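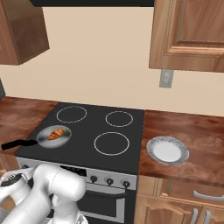 Ye-ji Kang wrote in to ask whether a rule that only ever gets tested in simulation is really a rule at all, and I've been chewing on her question ever since. It seemed a good enough reason to finally tidy up this page, so thank you, Ye-ji.

Home | Guides | FAQ | Contact

House rules for simulated kitchen tasks: your questions
Updated May
By Amerley Essien

Do the safety rules apply when the whole kitchen is simulated?
Yes, they do, and I know it feels a bit silly the first time you fill out the form for a stove made of polygons. At Larnport we treat a simulated range the way we'd treat the one in your own home. Habits learned on the screen have a way of following the arm into the lab – and so do bad settings.

What has to be written down before a run?
The task in one plain sentence, such as "move the croissant from the frying pan to the plate", along with the starting spot of every loose object and what counts as finished. Please say whether the burners are meant to be on or off. A black cooktop can look the same either way in a render, and whoever reads your notes next year won't be able to guess.

How should pan handles be placed?
Our rule is that the handle never hangs out over the front of the range. Pointing sideways over the counter is fine, and it's what most of us were taught by our parents anyway. If your task needs the handle somewhere else, go right ahead, but put it in the notes.

Is there a speed limit?
Within 60 centimetres of a cooktop, use the slow profile, please. The Pronis settings file has it switched on by default and I'd ask you, very kindly, to leave it alone.

How many runs before I can report a result?
Eight for each layout, and keep the failures! A dropped pastry is every bit as useful as a tidy one, and we'd much sooner read an untidy log than a suspiciously clean one.

What counts as a contact fault?
Any touch between the arm and something it wasn't asked to handle: knobs, the oven door, the counter edge. A light brush goes in the log too. Four faults in one layout and we ask you to stop and have a colleague look over the path with you.

Who can sign off on a change to the rules?
Analyn Manalastas or me. Send us a short note with your reasons and we'll get back to you as soon as we can, though mornings are usually best.

Comments

Chae-won Moon: Could the contact fault section mention control knobs on sloped panels? Our collision shapes were bigger than the knobs and we logged faults for days.

Amerley Essien: Good catch, Chae-won – check the collision shapes first, everyone. I'll add a line.

Nana Dogbe: We use the same handle rule at Fallametti. Does the slow profile apply when the arm is backing away as well?

Amerley Essien: It does, Nana, in both directions.

Previous | Next | Back to top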